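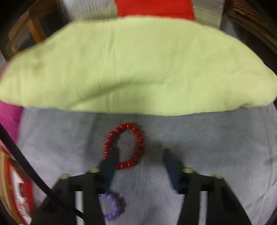
December, evening session, couch work

Gripper build, handheld version. Noel Marquez printed new jaw frames at Fomdale and I fitted them before supper. Same cutouts as the old pair, a bit more meat at the screw holes. The silver rods went in without reaming this time.

Coiled hair ties again, red and purple, on the gray upholstery. Bad target for us. The coil gives when a finger leans on it, and the soft seat gives too, so a fingertip that would stop on a bench top just sinks in. The green cushion stays where it is for now. I want the overhang, it makes you come in low.

Ran 14 picks with the soft pads. Dropped 4, all the same way: one side of the loop held, the other side slid out while the fingers closed. Coming in with the fingers wide and the loop between them is better than aiming for the near edge. Noel thinks the pads are too flat for this and wants a shallow groove down the middle. I'd try a stiffer closing spring first – it's a ten-minute job and the groove means another print.

Cable still wants to swing in from the left. Tied it back at the handle, 2 ties, and it's loose again. Needs a proper clip on the body.

The Otari logger stopped writing at pick 7 and had to be restarted. Notes for that one are by hand.

To do:
Spring from the Gritby drawer, the short one
Clip for the cable
Check left finger for play at the base screw
Ask Noel for the groove drawing anyway
Slower closing on the next run, my hand is moving too much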